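## 4. How the informal names survive

We turn now to the question that first drew us to this subject, and which we confess we have enjoyed more than any other part of the work: why do people who share a building go on using their own names for its rooms long after the official ones have been painted on the doors? Greenwood has suggested elsewhere that such names are a kind of shorthand, and fade once the signs are good enough. Our interviews at Navard and Virnberg lead us to a rather different view, though we hold it gently.

At Navard, the long room on the ground floor has been officially called G5 since the building was refitted. Almost everyone we spoke to called it "the dairy", including people who had joined long after the refit and who could not tell us where the word came from. (It was never a dairy. The older plans, which Eirlys Pugh very kindly traced for us, give it as a coat store.) When we asked newcomers how they had learned the name, most said that they had simply been told to meet someone there, had got lost, and had been put right by the next person they asked. Getting lost seems to fix a name in the memory quite wonderfully well -- one man could still recall which staircase he had been standing on.

At Virnberg the picture is more mixed. The building is younger, the corridors are easier to follow, and the room numbers are used freely in speech as well as in writing. Even so, two names had taken hold. The first, "the shelf", belongs to a landing wide enough to stand and talk on. The second, "Gallora", was borrowed from a café across the road that has since closed, and it now means the small kitchen at the back. Several people spoke of it with real fondness, and were a little put out when we wrote down the number instead.

What the two places share is that the names live almost wholly in talk. In the 300 written notices we collected, the informal names hardly appear, and where they do it is nearly always in a message about food, a birthday or a lost umbrella. Formal notices keep to the numbers. We take this to mean that speakers know perfectly well which name suits which occasion, and move between them without any trouble.

**Figure 2.** Navard, August. 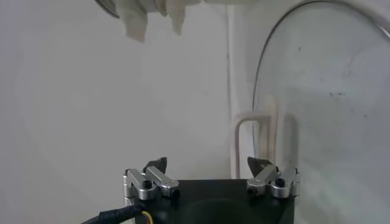

There remains the matter of names that die. Huerta, our third site, had lost nearly all of its own within five years of a move between floors, and the older staff had to think hard before they could offer us any. We had expected them to carry the names upstairs, as families will do with the names of bedrooms when they move house, but they had not. One woman told us that the old words "felt silly with the windows on the wrong side", and we have not found a better way of putting it. The point deserves more room than we can give it in this section, and we come back to it when we discuss the follow-up talks, each of which ran to 90 minutes and wandered very happily from the question.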